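An afternoon at the Herkik open day

The train to Wondeck takes long enough to read a newspaper and then read it again out of spite. I had gone because the robotics group in the Tsikata Building opens its doors once a year, in February, when the weather can be relied on to keep the numbers down. My niece had told me there would be robots folding laundry. I own a great deal of laundry and no robots, so I considered myself the target audience.

The sign at reception said HERKIK LAB TOURS and pointed at a lift that was out of order. A second sign, taped to the lift, pointed at the stairs. Somewhere on the third landing I caught up with a retired couple who had come to see the wind tunnel, which belongs to a different department in a different building. They stayed with us anyway and asked better questions than I did.

Our guide was Elikem Kwofie, who is in the third year of a doctorate on what the project page calls "deformable object manipulation from portable demonstrations" and what he called, on the stairs, "clothes". He speaks quickly and stops dead whenever a question interests him, so the tour moved in bursts, like a bus in town.

The arm

We began with the proper robot, a Cerkier arm bolted to a bench behind a low perspex wall. I had expected it to be doing something. It was parked, elbow up, in the attitude of someone waiting to be asked to dance, and it stayed like that for the first half hour while a postdoc frowned at a laptop.

The trouble with cloth, Kwofie said, is that it has no shape of its own. A mug is a mug wherever you put it down. Drop a cardigan twice and you have two different objects, and most of each one is hidden underneath itself. The old way of going about this was to build a model of the cloth, work out from the cameras where the corners had got to, and plan a grasp. He showed us an old video of it being done. The arm took so long to choose a corner that the man from the wind tunnel couple checked whether the video had paused.

The newer way, and the one Herkik uses, is to skip the corners and copy people. You show the machine a large number of examples of a human picking up, shaking out and folding, and you train it to predict what a hand would do next given what the camera sees now. The method has been about for years. The awkward bit has always been getting the examples. You can have somebody drive the real arm by remote control, but it is slow work, it ties up the arm, and everything gets filmed on the same bench under the same lights. The robot ends up very good at that bench.

So they took the gripper off the robot, in a manner of speaking, and gave it to people to carry about. It is a handle with two fingers on the front and a camera looking down on them. You squeeze, the fingers close. The camera records what the fingers are up to, and software later works out how the whole thing moved through the room. No arm is needed until the very end, when the arm is given the same fingers and the same view and is asked to get on with it.

I had a go. Everybody had a go. It is a humbling object. I have been picking up tea towels for most of my life and thought I had the technique down, and with two rubbery fingertips in place of ten ordinary ones I chased one up and down a table like a man trying to get a coin out of a swimming pool. What you learn is that you can't simply press down and close. The fingers slide over the top, or they grab three layers when you wanted one. You have to come in low and slightly to one side and nudge the cloth until it makes a little ridge, and then close on the ridge.

This, to my surprise, was the research result. I had taken it for a personal failing.

The pinch

Kwofie sat us down in front of a monitor and went through stills from the recordings. He likes knitwear best. Shirts, he said, are "basically paper", whereas a knit stretches before it lifts, so the fingers have to take up the slack before anything useful happens. He stopped on an orange one.
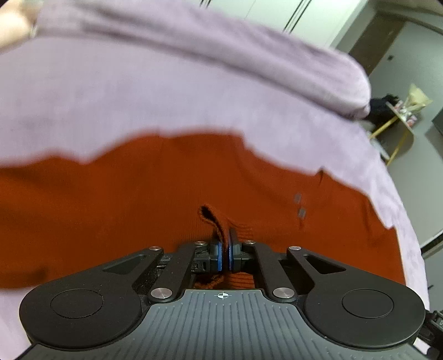 From the knitwear recordings: the hand-held gripper with its fingertips closed on an upright fold.

What he wanted us to look at was the narrow bit of cloth between the blue pads. In the early recordings people aimed for the edges, on the sensible grounds that an edge is where a garment stops. After some practice a good many of them drifted inwards and began making folds to pinch, wherever the cloth would let them. Ask those same people afterwards how they picked the thing up and they would tell you, with confidence, that they had gone for the edge. The group had written "grasp the nearest edge" on the instruction sheet. Their users had quietly thrown the sheet away with their hands.

The question was whether it mattered to the robot. They had 1,305 recordings in total, and the obvious thing was to train on all of them and be grateful. What they tried as well was sorting them by how the grasp began. One batch held the tidy grasps, straight down on to the edge and shut. The other held the ones with a nudge beforehand, the little push that raises a ridge. Then they cut both batches to 300 so that neither had the advantage of size, and trained the same network on each.

The tidy batch looked lovely. Kwofie played some of it, and it had the calm of a shopping channel. The nudging batch looked like me with the tea towel. There were false starts and changes of mind, and one long stretch in which somebody seemed to be trying to persuade a sock. A sensible person would have cleaned all of that out before letting a computer see it, and the group had very nearly done so. There is a script for it, which he showed us with some embarrassment. It is called tidy_up and it has been switched off.

On the arm, over 50 attempts each with garments neither version had been trained on, the messy batch won comfortably. I asked for the scores and got a lecture on error bars, which I probably deserved, but the gist was that the tidy robot did well until it missed. Then it had no idea what to do, because in its entire education it had never seen anyone miss. It would close on nothing, lift nothing with great care, and fold nothing neatly in half. The messy one missed more or less as often on the first go and then had another push at it.

The woman from the wind tunnel couple said she had taught infants for years and could have told them that. Kwofie wrote this down. I don't think he was being polite.

What it can't do

I liked the group for having a poster about this, in the corridor, where you would have to pass it on the way to the biscuits. The arm only has the one gripper, so it can drag and flip and fold over, but it can't hold up a shirt by both shoulders as you or I would. Black clothes trouble it. Anything with a hood troubles it. The part of the software that works out where the hand-held gripper has been in the room gets lost if the person carrying it turns too quickly or faces a blank wall, and up to 60 of the recordings in each round of collection have to be binned for that alone. (Those really are thrown away. The enthusiasm for mess has limits.)

There is also the matter of speed. We did get our demonstration in the end, when the laptop had been frowned at sufficiently. The Cerkier arm came down over a grey pullover, hesitated, shoved at it, raised a sorry little crest of wool and closed on it. There was a proper cheer. It then took so long over the first sleeve that two school groups came and went behind us, and I had time to eat a custard cream and feel bad about the crumbs. The sleeve went across. The second sleeve went mostly across. The finished article resembled something I would do myself and then put at the bottom of the pile.

I asked when I could have one. Kwofie stopped dead, so I knew he was interested, and said that folding was the easy part to sell and the dull part to work on, and what he cared about was whether you could learn from recordings made by anyone, anywhere, without asking them to behave. He would like next year's set to be gathered by people who have had no instructions at all. The postdoc, without looking up, said that this year's had been too, judging by the results.

If you are thinking of going, the tours run from two o'clock and the later ones are better, as the arm will have been coaxed awake by then. Wear something you don't mind lending. They ran short of unfamiliar garments during the last session and went round the visitors asking, and my scarf had a turn. It was judged too long and too thin, and came back to me in a knot that took me most of the way home to undo.

The wind tunnel, I am told, is open in the spring.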